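4.2 Handling of flat textiles before folding

The second part of the study concerns the moment between taking a cloth from the pile and laying it down for the first fold. In the earlier literature on housework this moment is usually joined to the fold itself, and one time is given for both. Our diaries from Presedcombe suggested that the two should be kept apart. Several participants wrote that the fold was easy and that finding the corner was the tiring part. One of them, a retired seamstress, wrote that she "looks for the edge with the thumb, the eyes come later".

We therefore asked the participants of the 6 households to prepare plain cotton and linen pieces on their own table, in the way they would do it on a normal day. No instruction was given about speed. The pieces were white or nearly white, without print, so that a pattern could not help in finding the direction of the cloth. In total 315 handlings were kept for the analysis. Handlings which were interrupted by a telephone call or a visitor were left out. The coding was made by Setareh Zamani and Krum Todorova, first separately and then together for those cases where they had chosen a different category.

We use the word "gathered" for a cloth which is held at one place so that the material comes together in a narrow part, and "open" for a cloth whose two neighbouring corners are held apart. A third category, "half-open", was added after the pilot in September, when we saw that many persons hold one corner and let the other hand travel along the hem.

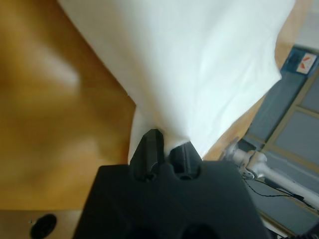 Figure 4. Gathered white cloth beside a wooden tabletop.

The gathered state was judged by three signs: the width of the held part, the direction of the creases, and whether any edge of the cloth could be followed by eye. The last sign proved the most useful for the coders. In Figure 4 the fabric is pinched at its narrow lower end and spreads widely towards the top, with soft diagonal creases, but the left edge remains almost straight and can be followed for a good length. We coded such a case as gathered with a readable edge. Where no edge could be followed, the code was gathered without a readable edge, and these two codes are treated separately in the rest of this section.

The distinction had consequences for the next step. When an edge was readable, participants mostly moved the free hand directly to it and went along it until a corner was reached. When it was not readable, they more often put the cloth back on the table and spread it with the flat of both hands. Some shook it first. Shaking was frequent with the larger pieces and rare with napkins, and in 4 of the households it was avoided altogether for linen, because the participants found that it made the hem turn over.

The table surface also has to be considered. On a smooth surface a cloth slides when it is pulled from one corner, and the person must hold the opposite side or accept a second correction. Kleinschmidt's scheme, which we otherwise follow, has no place for this correction, and we have counted it as part of the spreading. Readers who wish to compare our results with the older ones should keep this in mind.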